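Archive Workshop Notebook - Diplomatic Correspondence Section
Abbasi Collection, second working series
Entry dated 2020-03-14

Purpose of the session

Work continued on the exchange of notes between the two delegations on the Darkanach border crossing. The previous entry closed with the file in its received order. The task for this session was to establish the order in which the notes were sent, to separate formal notes from drafts, and to settle the treatment of the summons of the ambassador, which the finding aid currently records twice.

State of the file on opening

The file holds 99 items in one box. Of these, most are typed single sheets in English or French. A smaller group is handwritten, and a few are press cuttings pasted to backing paper. The cuttings were counted as items by the earlier cataloger and will remain so, to keep the numbering stable. Item 20 is a carbon copy so faint that it cannot be read under ordinary light. It has been put in a separate folder with a slip and will be sent to the imaging room.

The received order is by date of receipt at the ministry and does not follow date of sending. This explains the difficulty noted in September, when the reply to the protest appeared to come before the protest itself. The reply went by hand. The protest went through the consulate at Alness and was stamped there before it was forwarded. Once both dates are written side by side the exchange reads correctly.

Distinguishing notes from drafts

The following working rules were applied and should be used for the rest of the series.

A sheet is treated as a formal note if it carries a reference number and either an initial or a seal. A sheet with a reference number alone is treated as a draft until a signed version is found. Several drafts use the number of the final note, and the wording can differ a good deal. In one case the draft "demands" the withdrawal of the frontier guard and the signed note "requests" it. Both versions are to be kept and described separately. The cross-reference should run in both directions.

Sheets headed "non-paper" have no number and no signature by design. They are not drafts. The earlier catalog lists four of them as drafts, and these entries have been corrected in pencil pending approval.

Verbal notes written in the third person are to be listed under the mission that sent them. The name of the clerk who initialed the copy is not to be entered as author.

The two summonses

The finding aid lists a summons of the ambassador under the protest about the crossing and again under the dispute over remarks made to a newspaper. The section first took these for one event entered twice. After reading the minutes, the section is of the opinion that there were two. The first set of minutes records a meeting with the deputy minister, at which a written protest was handed over and accepted. The second records a meeting with the head of the regional department, at which the ambassador declined to take the paper and asked that it be sent to the chancery. The paper was then sent, and the covering slip survives.

The press cuttings run the two meetings together, which is probably how the confusion began. One cutting gives the minister's statement in full, and its text agrees with the ministry's own release except for the last paragraph. That paragraph is missing from the cutting and may simply have been trimmed when it was pasted down. The other paper printed only the embassy's answer. Neither names the official who received the ambassador.

The double entry therefore stands, with the second heading reworded to make clear that it is a separate meeting.

Terms

Three words gave trouble and have been added to the section's word list.

"Recall" is used in the telegrams both for the ending of a posting and for a return home for talks. The file contains only the second kind. The heading should read "recall for consultations" wherever it occurs.

"Incident" is used by one side only. The other side writes "events at the crossing." The title of the file should follow neither. "Correspondence on the Darkanach crossing" has been adopted.

"Agreement" appears on a wrapper in blue pencil. No agreement is in the file. The nearest thing is an exchange of letters accepting that both sides would keep their present posts while the survey was made. The wrapper will be kept, but its wording will not be used in the description.

Numbering

The register assigns the file the number 967. The box label reads differently and is older. The register number is to be used in all new descriptions, with the label given as a former reference. An added leaf found inside the back cover has been given the number 100 and described as loose. It is a seating plan for a dinner given by the mission during the talks at Plukstead, with the places marked by rank only. It belongs to the period of the second summons and is of some use there - the ambassador's place is marked, so he was expected at the table on the evening after he declined the paper.

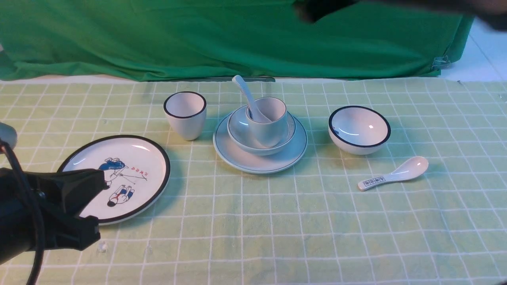

Protocol papers

The seating plan raises the wider matter of where protocol papers should go. At present, menus, guest lists and seating plans are held apart from the political files in their own series, with no link between the two. For most purposes this does no harm. In a quarrel of this kind, attendance at a dinner or absence from it was itself read as a message, and the telegrams say so plainly. One telegram reports that the chargé attended the national day reception of the other side but left before the toast. The reader of the political file would want to know that the guest list exists.

It is proposed that the protocol series stay as it is and that a short note be added to each political file covering the same weeks. Moving the papers would break references already in print.

Access

The file is open, apart from one folder of cipher telegrams still under review. Pending a decision, the folder is to be listed by date and sender, with no summary of contents. Readers who ask for it should be given the standard form. The paraphrases made at the time are held with the open papers and may be issued.

Work outstanding

Collate the French text of the protest against the English. The second paragraph of the French version seems stronger, and it is not yet clear which was the text of record.

Check the Alness consular register for the date of the stamp. If the register gives an earlier date than the stamp, the order of the first four notes will have to be looked at again.

Obtain a readable image of item 20 before the description of the first exchange is closed.

Confirm the corrected entries for the non-papers and ink them in.

Write to the keeper of the Plukstead papers to ask whether a copy of the minutes of the second meeting is held there. The copy in this file lacks its final sheet.

Box returned to shelf at close of session, item 20 excepted.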